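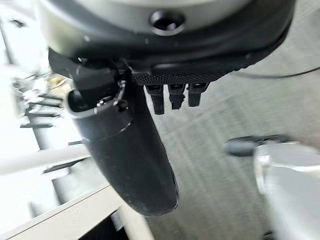 Grey carpet. In a kitchen. Thread.

So I've taken over the kitchen corner at Plorkwood from Mercedes, who ran it for 7 years and left me a biscuit tin of keys and no labels. I'm going to post as I go, mostly so I remember what I decided.

First thing, the floor. I asked about lifting the carpet on the sink side and putting vinyl down. Quote came back at £580. Then a second one at £492 if we shift everything ourselves. We are sticking with the carpet until November at least.

If anyone has got tea out of a low pile carpet and lived to tell the tale, please reply with your method. I've been blotting with cold water and a bit of washing-up liquid and it's all right, not brilliant.

Next, cups. Yesenia bought a sleeve of paper ones for visitors (good idea!) and they've been migrating ever since. Windowsill, bookcase, one in the post tray with a teabag still in it.

My rule from today: paper cups are for visitors, and if you've used one it goes in the bin. It does not get a rinse and a second life.

Duván thinks this is wasteful and he's probably right, so the second half of the rule is that all of us who work here bring a proper cup. Mine is coming from home tomorrow, it's enormous. 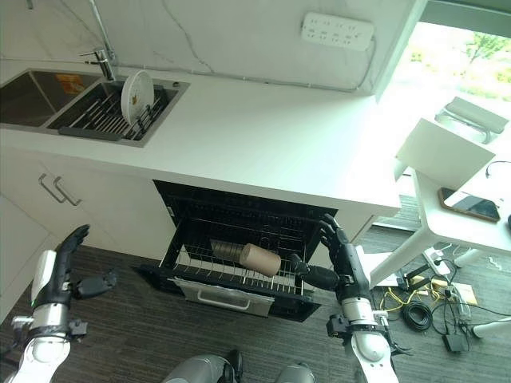

Drawers, then. I want the pull-out one next to the sink to be for crockery and only crockery. Plates stood up at the back, bowls in front, cups at the side where you can grab one while the kettle's going.

Sille asked why not use the cupboards for plates like normal people. Fair question! The cupboards are where the cleaning stuff is going, and I don't fancy bleach next to my sandwich plate.

Also you can open the drawer with one elbow if your hands are full. Try it.

Plates that don't match are staying, by the way. I did think about buying a set (Grundel had one of 28 pieces reduced, and I got as far as the basket) but we'd only chip them.

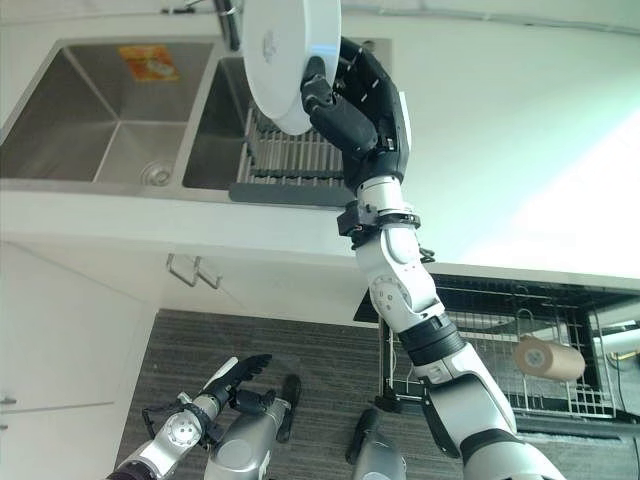

Last edited October 8, 2018

Edited the post about the vinyl because I'd typed the two quotes the wrong way round and Yurani noticed straight away. Sorry all. The cheaper one is the one where we do the lifting.

Washing up. Wash it, rack it, and whoever comes in first the next morning puts the dry things away. That's the whole system. Mercedes had a rota with initials on it and I found three different versions in the biscuit tin, all of them blank after the second week.

Plates go in the rack on their edge, please, so the water runs off. I know it's fussy. I've dried a lot of plates with a lot of paper towel this month and I would like to stop.

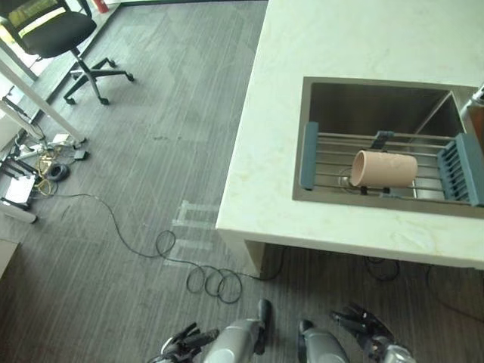 Cups are harder than plates, I'll admit, and I've gone back and forth on them. Upside down they trap the steam, the right way up they collect drips from whatever's hung above. Lying down seems a decent halfway house - the pale pink one is on its side across the rods of the rack, open end to the left, and I'm happy to call that the official cup position. Tip it a touch so the water can get out and leave it be.

Sponges next. I'm swapping them every other week and the old one goes under the sink for the bins. If you use the bin sponge on a cup I will know, because the cup will smell of bin.

Still to do: shelf paper, a hook for the tea towels, a tub for the teaspoons, and finding out what the smallest key in the tin opens. Yurani says it's the old stationery cupboard. I've tried it and it isn't.

Anyway, kettle's on. Carpet tips still very welcome, I've got a fresh patch to practise on as of ten minutes ago.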